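**Wanted: people to use our hand-held grippers at home (and tell us when they act up)**

I run the home sessions for Dikon out of our Vonham office, and I need 8 more people for the fall round.

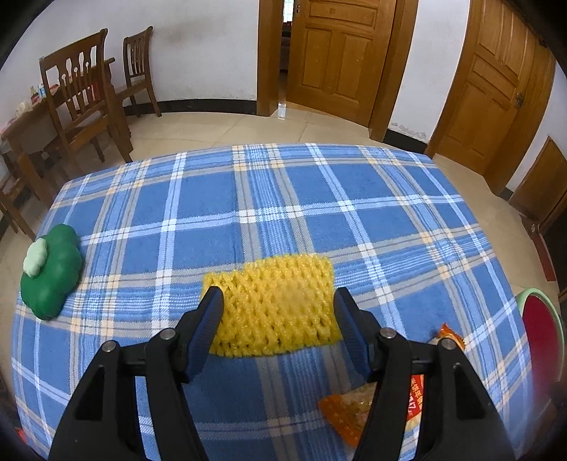 You pick up and put down everyday stuff with a gripper tool, one item at a time, at a table in your own place. Soft things, crinkly things, light things that slide away from you. That part is pretty fun!

Now the part I want you to read before signing up. In March we had a fault. On one batch of grippers the trigger spring could stick, so the fingers stayed shut after you let go, and one participant got a pinched thumb trying to pry them open (sore for a day, no cut). We pulled the whole batch and went back through the logs – 1430 grasps recorded on those units, and only 1364 with a clean release. I wasn't happy with that and neither was the crew at Jiang, who make the springs for us.

Every unit going out now has a new spring and a release tab on the side. I still want people who will stop the second something feels off. If the fingers stick, push the tab, set the tool down and call me. Please don't finish the set first! You get paid for the full session either way.

You should be 18 or over, have a table you can walk around, and be OK with a camera on the tool recording the room. Put away mail, family photos and anything else you want kept private.

Sessions run two hours and we drop off the kit. Sign up at the Plandadley front desk, room 1049, or leave a note there with your phone number. Sign-up closes September 19, 2025. If you were in the March round you're welcome back – just write that on the note.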